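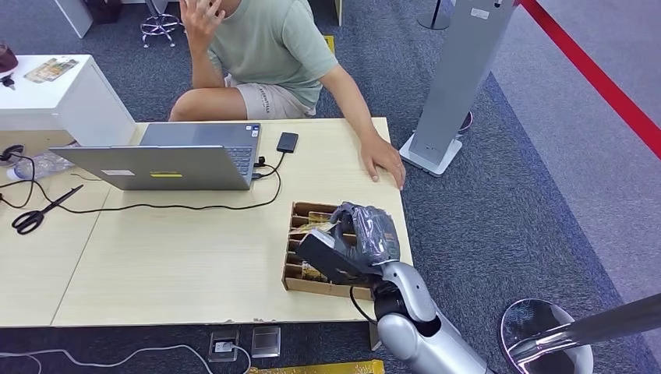 Last March I agreed to be programme secretary for my learned society's annual meeting, and I did it the way I agree to most things, by not being quick enough to look at my shoes. It meant reading abstracts. We had 301 of them, each one limited to 15 lines, and I would guess that half the authors had treated the limit as a dare.

I'd been submitting abstracts for years without giving much thought to who read them. Now I know! It's someone like me, at home after supper, trying to work out whether a talk on river sediments belongs with the river people or the sediment people. (They don't sit together at lunch. Don't ask.)

Vija Kļaviņa had the job before me and handed over a folder of notes, most of them in capitals. READ THE TITLE LAST was one. I thought that was daft until I tried it. Titles are where people put their jokes, and once you've laughed at a pun you're oddly generous to the next 15 lines. She also warned me about the word "novel", which I started underlining and then had to stop, as it was slowing me down.

What surprised me was how much I minded saying no. We turned down 17, and I wrote to every one of them myself. Most were perfectly decent pieces of work that had wandered into the wrong meeting. A few came from students who had plainly been told by a supervisor to send something, anything, by the deadline - and I remember being that student, sending off a page about results I didn't have yet.

Amr Salem, who runs the poster session, thinks we should stop rejecting things altogether. Give everybody a board and let people wander, he says. I've come round to half of this. The best conversation I had at the Llanos meeting was in front of a poster, with a woman who'd driven up from Standemer to stand beside it for 2 hours, and I'd have skipped her talk because it clashed with coffee.

But a talk does something for you when you're starting out. Your name is on the timetable and your mum can look it up. I'm not ready to give that away.

So I'm doing it again. The new call closes on 12th February and I've asked for one change to the form, a box where authors can tell us in plain words what they'd like to be asked about. Vija thinks people will leave it blank.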